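I keep hearing that robots will learn housework from simulation, and I've gone off the idea. Asuka Arai's write-up of the Trikeck trials is what did it for me. Her group gathered 1,883 demonstrations with hand-held grippers, in ordinary bedrooms with all the usual clutter, and the policy trained on those coped with crumpled cloth far better than the simulated one did.
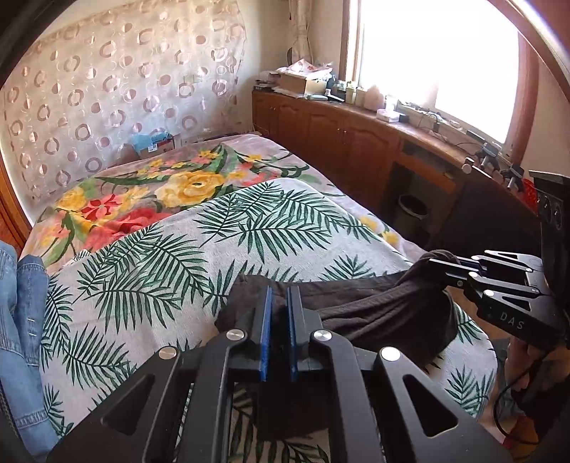

Now, Dace Mets will tell you that people are a messy source of data, and she's right – two people never pick up a cloth the same way. But I like the mess! Cloth is awkward stuff and I'd want a robot to have seen lots of ways of grabbing it. What bothers me more is that the tests only ran to up to 40 tries per home, in two homes. I'd love to see Arai's lot go back in September with more bedrooms and somebody else's blankets.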